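Open Day at the Stutley Laboratory: Gallery
Staston Institute of Applied Automation 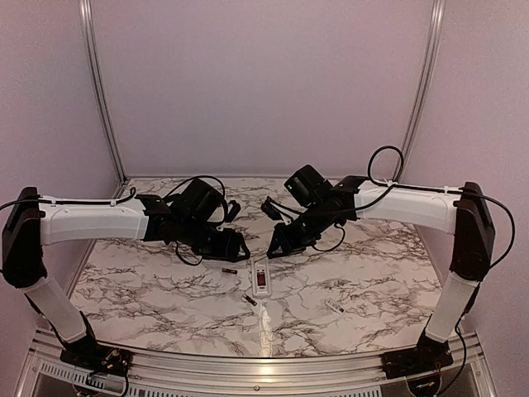 The Staston Institute of Applied Automation opened the Stutley Laboratory to the public on a Sunday in February. The doors opened at 10 a.m. and closed at 4 p.m., and 1260 visitors signed in at the front desk. The Institute thanks all who attended, among them families from the surrounding neighborhoods, students from local high schools, and members of the regional manufacturing association.

The program was opened by the Director, Farzana Malik, who welcomed guests in the main hall and outlined the work of the laboratory over the past year. Her remarks were followed by a short address from Ea Vestergaard, Head of Public Programs, on the Institute's plans for school visits in the coming term.

The bench demonstrations were the main attraction of the day. The work cell shown on this page has two arms mounted at the front of the table, facing each other, each with a gripper and a small camera at the wrist. The items on the tabletop include two small batteries and a narrow white device resembling a power strip. Household articles of this size are used throughout the laboratory's program on small-object handling, which is led by Begoñe Paredes.

Dr. Paredes and her staff gave a talk at the benches every half hour. Each talk covered how an operator guides a pair of arms through a task, how the recordings are reviewed, and why small parts remain difficult for machines to pick up and place. Questions from the audience were taken after each talk. Many concerned safety, and the staff explained the rules that apply whenever the arms are powered, including the requirement that a trained operator be present at all times.

Guided tours of the building left from the front desk. Prys Price, Laboratory Manager, led the morning tours through the machine shop, the parts store, and the Brendetti Room, where students assemble and wire their own projects. The afternoon tours were led by Sadia Gilani, who also answered questions from prospective students about the two-year technician certificate. Applications for the certificate are open until the end of the spring term, and forms may be requested from the front desk.

The Jatoi Lecture was held in the main hall at 2 p.m. and filled all 200 seats. Ms. Gilani spoke on the training of technicians for automated workplaces, drawing on her years of teaching in the certificate program. A printed copy of the lecture will be available in the Institute library. Visitors who were unable to find a seat may leave their names with the library staff to receive a copy by mail.

The Institute regrets that the line for the bench demonstrations was long in the early afternoon. At the next open day, timed tickets will be issued at the front desk at no charge, and one additional talk will be given each hour. The Brendetti Room will also remain open until closing, as several guests requested.

Schools and community groups that wish to arrange a visit outside of the open day should write to the Office of Public Programs. Visits are offered on weekday mornings during term and are free for school groups. Please include the size of the group, the ages of those attending, and any access needs. Children under 12 must be accompanied by an adult in all laboratory areas.

Articles left behind at the open day, including a child's blue coat and a pair of reading glasses, are being held at the front desk and may be claimed during regular building hours.

Office of Public Programs
Staston Institute of Applied Automation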